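Unit 6: Who Owns It? Trade Secrets and Employee Inventions

We use cookies to remember your settings. By staying on this site you accept our cookie policy.

Read before class: the Grimby licensing packet, sections 2 and 3.

Last unit dealt with what a trade secret is. This one deals with who holds it when an employee came up with the idea.

Start with the contract. Most technical staff sign an assignment clause on their first day, and the wording matters. "Agrees to assign" is a promise about the future. "Hereby assigns" transfers the rights as soon as they exist. Courts in the United States have treated the two very differently, and a company with the weaker wording may find that a later buyer has better title.

If there is no clause, look at the job. A person hired to solve a particular problem will usually owe the solution to the employer. A person hired for general work usually keeps the invention, but the employer may get a shop right, meaning it can go on using the invention without paying.

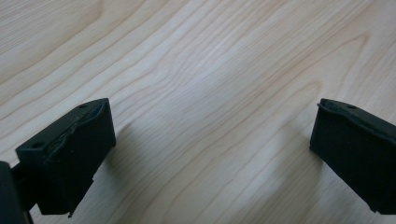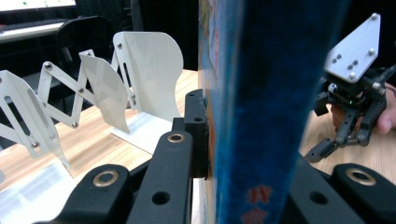

Some states limit assignment clauses. The common rule protects work done entirely on the employee's own time, without the employer's equipment or secret information, so long as it does not relate to the employer's business or result from work done for the employer.

Problem for discussion. Pirjo Räsänen is a test engineer at Leinonen. Over eight months of evenings she writes a calibration method on her own laptop. She shows it to her manager, Eero Saarinen, who starts using it at the Cledton plant. She then leaves for Silter. Her contract says she "agrees to assign" inventions related to the business.

Consider:
- Does the method relate to Leinonen's business?
- Did showing it to Saarinen change anything?
- Can it still be a secret, and if so, whose?
- What should Silter ask her before she starts?

Write up your answer to the last point in two pages and bring it to the January session. Kalevi Honkanen will take the Silter side and Shahab Sadeghi the Leinonen side. Everyone else should be ready to question both.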